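Rustad Hall, ground floor and kitchen
Quarterly safety check
Monday, June 8, 2026
Checked by: Huia Paewai
With: Eskil Sjögren (building)

1. Exits and routes
Front doors open fully, both leaves — OK
Rear exit clear inside — OK
Rear exit clear outside — NO. Two pallets against the door again. Eskil moved them while I was there. Same comment as last quarter.
Exit sign over stairs lit — OK
Emergency lights, 3 minute test — one dim, fitting 108. Battery on order.

2. Fire equipment
Extinguishers on hooks, pins in, gauge in green — OK except kitchen, tag out of date
Fire blanket by range — OK
Alarm panel, no faults showing — OK
Call point tested: number 3. Rang on all floors.

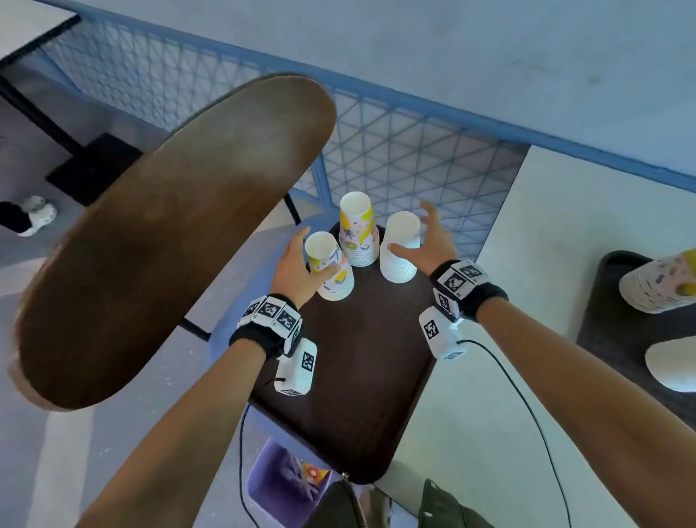 Hose cabinet door sticks. It opens with a hard pull, but a smaller person would struggle. Plane the edge or rehang it before August.

3. Electrical
Cords and plugs, no damage seen — one failed, floor fan in store 111, cut off and tagged
Panel doors closed and labeled — labels faded on the lower row
No extension cords run under mats — OK

4. Floors and seating
Trip edges at doorways — brass strip loose at the kitchen door, taped for now
Stools and chairs, legs tight — three stools need the bolts turned. Do not stack them until done.
Seat tops, no splinters — sand where the finish has gone 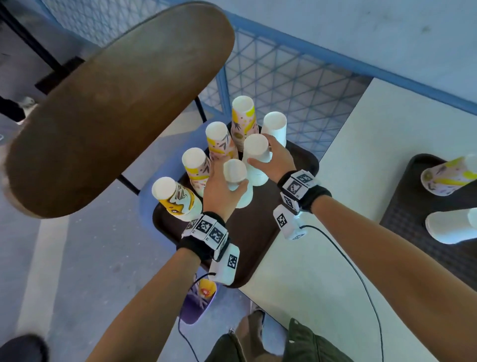 Item 4: stool, brown wood seat, top worn and scuffed.

Table feet locked — OK

5. Kitchen and drinks area
Hot water urn lid latches — OK
Urn cord away from sink — OK
Hand soap and towels stocked — towels low 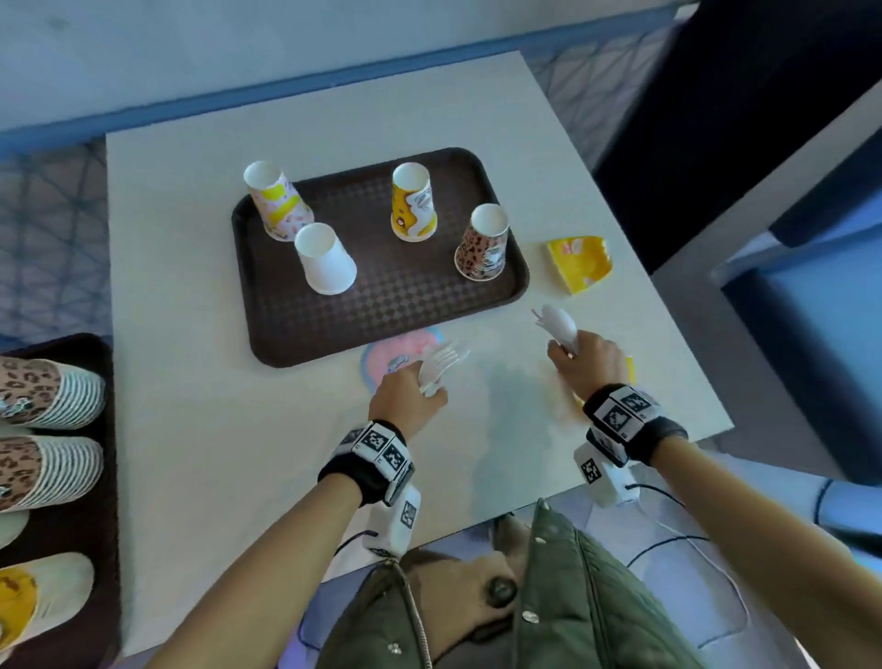 Food contact items should be kept off bare counters, and most groups now do this without being asked. Trays are fine as long as they get wiped between uses. Paper cups go open end down, like the four on the brown tray. Ayanda Venter asked if the tray needs a liner as well — no, a clean one will do.

6. First aid
Box in room 146 — burn gel missing, reordered
Contact list on wall — still has Åsmund Magnusson's old extension

Open items go to Britt-Marie Ljungberg. Rear exit first.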